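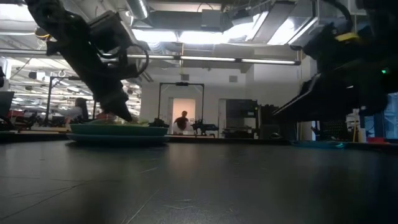 4.2 Bimanual salad transfer

Figure 3. Low side view of the workspace during a transfer trial. The left gripper points down over the green bowl; the right gripper is held higher, toward the center of the table.

The second task tests whether a policy trained with near-level views can judge height above a container. In each trial, the left arm takes leafy pieces from a bowl stacked on a flat plate, and the right arm receives them and places them on a second dish. The side camera sits almost level with the tabletop (Figure 3). From this position the depth of the table is strongly compressed, and the bowl's contents show only a little above its rim. The dark table surface also returns soft reflections of the ceiling lights, which were left on in all trials.

Demonstrations were collected by teleoperation at the Sikach site under the protocol of Section 3. After removal of episodes with dropped camera data, 1297 demonstrations remained for training. Background activity was not controlled. People worked at nearby desks while the arms were running, and no masking or cropping was applied to the side view.

We compare the full Vostton policy with a version that receives only the two wrist cameras. Both were trained with the same settings and evaluated over 300 trials each. A trial was stopped after 110 seconds and counted as a failure if the transfer was not complete. Contact between a gripper and the bowl rim was logged separately and did not end the trial unless the bowl left the plate.

The full policy completed more transfers than the wrist-only version and made fewer contacts with the rim. Most of the difference came from the first approach, where the wrist-only policy often closed its fingers above the leaves. Once a piece had been grasped, the two policies behaved in much the same way. The full policy displaced the bowl from the plate in eight trials, all of them with the bowl placed at the far limit of the left arm's reach.

Trials were scored by A. Dimitrov and checked against the joint logs by S. Montoya. Disputed trials were counted as failures for both policies. Results for the Melnyk table, which has a lighter surface, are given in Section 4.3.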